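Fulik open day, anyone else go?

veres_fan60
11 Jun 2020
Went to the Fulik open day in Trimumden. They had the sock station going, one person with a gripper in each hand and a plastic basket on the table. I stayed through 2 rounds.

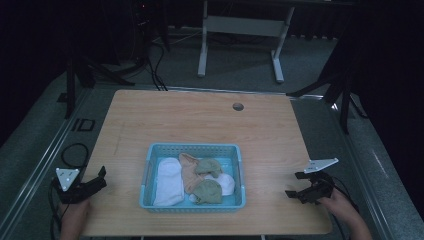 They said they want 500 rounds before they train anything on it. Seems like a lot for socks.

prutix
500 is low if you ask me. Cloth is hard.

veres_fan60
Maybe. I'd still rather have seen the arm do it.

mill_rat
Same. I drove 60 miles and wanted a robot running by itself.

prutix
The flyer did say hand demos. I liked it, you could ask the operator stuff. Next one is in March.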